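Home | Shop | Care guides | Questions | Delivery | Basket
Search this site Go

Bowls and serving dishes: your questions

Can Bandcombe bowls go in the dishwasher?
The plain white ones can. Anything with a metallic rim should be washed by hand in warm water with a soft cloth. Scouring pads will wear the line away.

Can I use a bowl with a metallic rim in the microwave?
No. The same goes for the Jirden side plates, which have a thinner line that is easy to miss.

Will fruit mark the glaze?
Whole fruit won't. Cut lemon left standing overnight can dull the metallic line, so rinse the bowl the same evening. 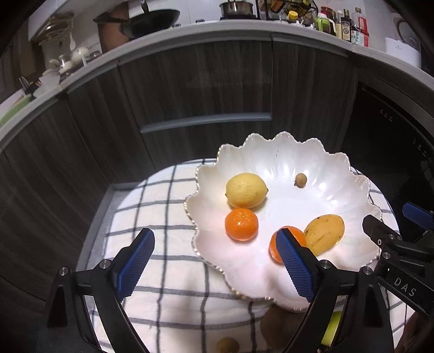

How much fruit should I put in one bowl?
A single layer is best for anything soft. Fruit at the bottom of a pile bruises first and you don't see it until you lift the rest out. A lemon, a couple of tangerines and a mango make a good mix for a scalloped bowl, and a longan or two will fit in the gaps. Check the mango daily once it gives a little when pressed, and move it to the fridge when it is ripe. Bananas are better kept elsewhere, as they hurry everything else along.

Do I need a cloth underneath?
It is up to you. A cotton cloth stops the foot of the bowl scratching a polished table. Our Yao table cloths wash at 41 degrees or below and should be dried flat.

My bowl arrived chipped. What should I do?
Keep the packaging and write to us within 8 days, quoting your order number. We will send another or refund you. Haiyan Du deals with all breakages and normally replies within three working days.

Do you sell seconds?
Yes, in April, from the Bandar shop only. Most have small glaze faults on the underside. They can't be returned.

Can you match a bowl I bought years ago?
Often. Look for the shape number stamped on the base and send it to us. Shape 1457 has been discontinued, but we still have a few in the larger size.

Contact us | Delivery and returns | © Bandcombe | Back to top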